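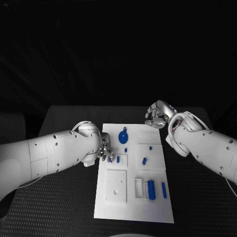 September, 4:10 pm. Bench 2, assembly board.

Good session, and I want to get it down before I pack up. Question for the month is still the one from the Bernby proposal: can a two-armed machine do the small fiddly jobs that fill up a day on a shop floor, or around a house for that matter? I'm more hopeful than I was in the winter!

The board is our usual one, blue parts and white fixtures. Pins in the slotted plate, pegs and cylinders, the pulley, the upright bar. I like it because it's honest work. Every move on it has a cousin somewhere real: a pin into a slot is a shelf support going into a bookcase, a cylinder into a holder is a jar going back in the rack. The colours help the vision side a lot and I know that's a bit of a cheat. We'll grey everything out later.

**Where we are**

Run count stands at 3508 since the new fingertips went on. I pulled the last 1000 and sorted them by what went wrong, and 84 were pins dropped between the pinch and the lift. That's the best the pin job has ever been. In the old log it was so common we'd stopped writing it down.

What changed, as far as I can tell, is the approach angle. The left hand now comes in pointing down and curls late, close to the plate, where before it closed up on the way in and knocked the neighbour over. All credit to the Terkton people for the wrist update (I grumbled about having to recalibrate, I take it back).

The big cylinder is easy. It has been easy for ages. Anything you could pick up wearing oven mitts, the hands can pick up. The bar is fine if it's gripped low, and wobbles if it's gripped high. Try: limit grip height in the planner, see if the wobble goes away or just moves to the placing step.

The pulley is the one I keep coming back to. It lies flat, so there's not much to get a finger under, and the hand tends to push it along the board until it meets something. A person slides a plate to the edge of the counter and gets a thumb beneath it without thinking. I'd love to see the arm learn that trick. Using the hub as a handle is the other idea, cheaper to test, and I'll do that one first.

**Right arm**

Doing too little. It hovers over the back of the board while the left works, and we give it a turn when the left is done. Two arms taking turns is one arm with extra wiring. The nice version is the right steadying a base plate while the left presses, same as you'd hold a jar to get the lid off. Collision margins are set very wide from the Drikberg trials and I think we can bring them in. Needs a second pair of eyes before anyone touches that file, please.

**So, chores?**

Sorting a cutlery drawer: I reckon yes, slowly. Loading parts trays for a packing line: yes, if the trays stay put. Folding a fitted sheet: no, and I can't do it either. Putting small hardware back in the right bin after a job is the one I'd bet on first, and I'd have it in my own garage tomorrow.

Speed is still the sore point. I can clear the board by hand while the arm is making up its mind about the second pin. But it's steady, and it'll do the same dull thing at run 1645 that it did at run one, where by then I'd be flinging pegs across the room.

**Next**

- hub grasp on the pulley, left hand only
- low grip on the bar, planner limit on and off
- check that the Dogbe fixtures match our slot width before ordering more
- look at the cable over the left wrist, want a bit more slack there for the steep approach
- start a fresh log sheet, this one's full of coffee

Leaving the board set up as is. If you need the bench, leave the slotted plate where it sits and work from the right-hand side.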